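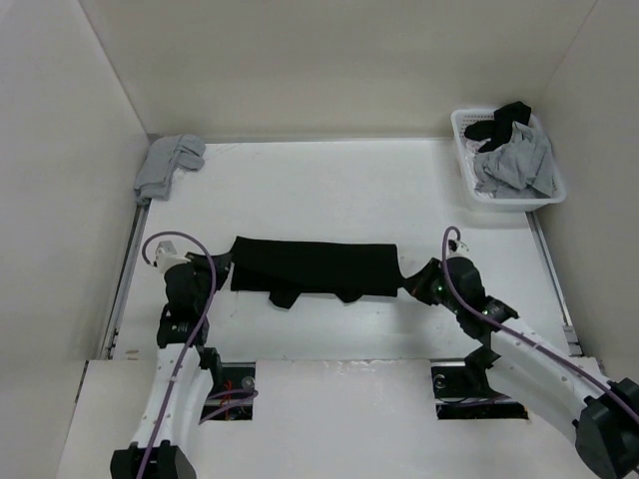
Search this site Go

Sports Finance, Unit 2: Transfer Fees and What They Claim to Measure

Notes by Korkor Ametepe

Start with a doubt. A transfer fee is reported as one number, and most fans treat it as a price tag. Read the contract and the number falls apart. There's a fixed part, a part paid only if the player hits targets, and often a slice owed to a former club.

Take the Drindham to Mowat deal in your reader. The headline figure was 1,519 thousand dollars. The guaranteed part was 1,263 thousand. The rest depended on appearances and on Mowat winning promotion, and Drindham's press office counted all of it on day one. Of course it did. Sellers like big numbers.

Accounting makes it stranger. The buyer spreads the cost over the length of the contract, while the seller generally books its profit right away. Two clubs can swap players at fat prices and both look richer that season - with very little cash moving. I would not call every swap a trick, but I'd want to see who valued the players and how.

Be careful too with "market value" websites. Ostum sold 61 percent below its striker's listed value and was called foolish. Maybe the list was wrong. No buyer had ever offered the listed amount.

For September: read the Domell case and mark every payment that depends on a future event. Bring the marked copy. I don't need a summary.

Comments

Wael Ait Brahim: Does the sell-on slice come out of the full fee or only the profit?

Korkor Ametepe: Depends on the clause. Check the wording in the Domell papers before you assume either.

mgr_88: Still think the Ostum sale was a bad one.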